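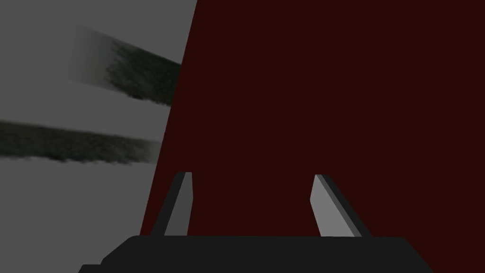 Tallby Manipulation Research Program
Minutes of the Methods Review Meeting

Date: January 23, 2022
Chair: Catinca Ciobanu
Minutes taken by: Sérgio Caldeira
Also attending: members of the simulation group, the policy learning group and the Stidell laboratory (by video link)

1. Opening and approval of previous minutes

The Chair opened the meeting and confirmed that a quorum was present. The minutes of the previous review were approved with one correction. Under item 4, "joint noise" should read "camera pose noise." The corrected version will be placed in the shared folder.

2. Matters arising

The request for extra storage has been granted. The old render cache will be kept until the end of the current study and then removed.

The question of whether the Skarton simulator should move to the newer physics release was carried over. The simulation group asked that no change be made while the present series is running, as a new contact solver would make earlier runs hard to compare. The Chair agreed.

3. Report on the wrist camera study

Mr. Caldeira presented the results of the wrist camera study. The question under review is whether a grasping policy trained only on wrist views in simulation can be made less dependent on surface appearance, and whether this can be done by changing the training data alone, with the network left as it is.

The method was summarized as follows. Each training episode is replayed in Skarton with the same arm motion and the same object positions, while surface colors, background and camera pose are drawn again. The policy is then asked to give the same action for both versions of a step. A penalty is added to the loss when the two answers differ. The group has been calling this paired replay, and the name will be kept in the report.

The training set holds 2,630 episodes. A further 1,123 episodes were held back for testing and were not used to choose any setting. Both sets were produced with the same scripted expert.

The main finding is that paired replay gave a higher success rate on the held-back episodes than random recoloring without the penalty. The gap was largest in episodes with strong camera pose changes. In episodes where only color changed, the two methods were close, and Mr. Caldeira advised against claiming a difference there.

A member of the policy learning group asked whether the gain could come from the policy simply seeing each motion twice. Mr. Caldeira replied that the comparison runs were given the same number of steps and the same duplicated motions, so the amount of data was equal. The member was satisfied but asked that this be stated plainly in the methods section.

4. Close-range views

Discussion turned to steps in which a single plain surface fills most of the wrist view. In such steps the fingers are open, nothing is held, and the large surface offers no texture or markings from which distance can be judged. The policy tends to hesitate or to repeat small motions. Paired replay does not help in these cases – both versions of the step are equally short of information, and the policy can agree with itself while being wrong.

The Stidell laboratory reported the same behavior in its own runs. Its members tried giving the policy a short history of up to 9 past views. This reduced the hesitation but slowed training, and the effect on overall success has not been measured on the shared test set.

The Chair asked whether close-range steps should be filtered out of the training data. The simulation group was opposed. The arm will meet such views whenever it works near a large object, and a policy that has never been trained on them may behave worse. After discussion it was agreed that they will stay in, that they will be tagged, and that results will be reported both with and without them.

It was also noted that background textures in some renders come out soft or speckled at low resolution. The simulation group will check whether this is caused by the texture filter setting or by motion blur. No results will be withdrawn on this account, as both methods were trained on the same renders.

5. Transfer to the physical arm

No trials on the physical arm have been carried out for this study. The Chair reminded members that the draft must not suggest otherwise, and asked that the word "robust" be removed from the title.

A first trial plan was tabled. It proposes 12 object layouts, each attempted by both policies in mixed order, with the operator not told which policy is running. Members supported the plan in general. Two changes were requested: the stopping rule should be written down before the first attempt, and the lighting should be recorded for each attempt.

6. Tanguy logging tool

The Tanguy logging tool now stores the random seed and the camera pose with every step. Older logs lack the camera pose and cannot be repaired. Members were asked to mark any figure drawn from older logs – including those in slides – before sharing it outside the program.

7. Decisions

The paired replay result is accepted for internal circulation, subject to the wording changes under items 3 and 5.

Close-range steps remain in the training set and will be tagged.

The simulator release is frozen until the study closes.

8. Actions

S. Caldeira: revise the methods section and retitle the draft.
Simulation group: tag close-range steps and report on the texture filter setting.
Stidell laboratory: run the view history variant on the shared test set.
C. Ciobanu: circulate the amended trial plan for comment.

9. Any other business

A member asked whether the test episodes could be released with the report. The Chair will look into the license terms for the object models. The full release, if approved, would be planned for September.

There being no further business, the Chair closed the meeting. The next review will be called once the tagged results are available.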